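Speaker notes - Teaching by hand: what we learned collecting shelf demos
Session slot: after the coffee break, keep it moving

Slide 1 - Title
Say hello, say where I'm from (the Galen project, the manipulation side). Get a show of hands: who has taught a robot anything by moving it yourself? Who has done it with a joystick? Leave a beat. I love this part, the hands never match.

Slide 2 - Two ways in
Remote control first. Our Flasent station is a leader arm and a follower arm, you move one and the other copies. Great for checking what the robot can really reach. Slow to set up, though, and the operator loses the feel of contact. People squeeze way too hard on their first morning!
Then the hand-held gripper. You carry the fingers around yourself, with the camera mounted on the tool, and do the job the way you'd do it anyway. No arm in the room at all. The first time I tried it I did the whole shelf task twice over before I remembered to save anything - it's that natural.

Slide 3 - The numbers
1218 demonstrations kept, 137 thrown out. Most of the thrown-out ones were lost tracking, so mention the fast wrist turns. Two task families: pick from shelf, return to shelf. Don't read the table aloud.
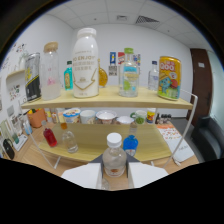

Slide 4 - Choosing what goes on the shelf
My favorite slide, so watch the clock. Early on we used matching blocks, and the policy got very good at matching blocks. Now we want variety in shape, size and see-through-ness (find a better word before October). Point at the clear water bottle between the fingers, then at the big white one that says GO ENJOY, and ask which they think is harder for a vision model. Clear plastic shows you whatever is behind it, so the outline comes and goes. Then the yellow Qoo can at the end of the top shelf, for people who like an easy win. Mention that the wide view bends everything near the edges and that we train on it bent.

Slide 5 - What good demonstrators do
They slow down just before contact. They come at the bottle from a direction the real arm can manage. They don't tidy up halfway through a recording.
Tell the Lewis story here: our Lewis site recorded three days of lovely smooth grasps, all from an angle our arm can't get to without hitting its own elbow. We now run a reach check on the same afternoon. Still sore about it, but it's a good story and people laugh.

Slide 6 - Mixing the two
Hand-held for volume, remote control for corrections. When the policy gets stuck, an operator takes over at the Flasent station, gets it unstuck and hands control back. Those short takeovers go into the next training round with extra weight.
If someone asks how much extra: we're still tuning it, come find me after.

Slide 7 - Demo clip
Plirnent playback tool, already open in the second window. Check sound is OFF. Play the slow grasp first, then the takeover. If it freezes, skip to the stills and talk over them.

Slide 8 - Try it yourselves
The gripper will be at the side table until 4 p.m. Please come and pick things up with it! Bring your own water bottle if it's a strange shape, I mean that.
Questions.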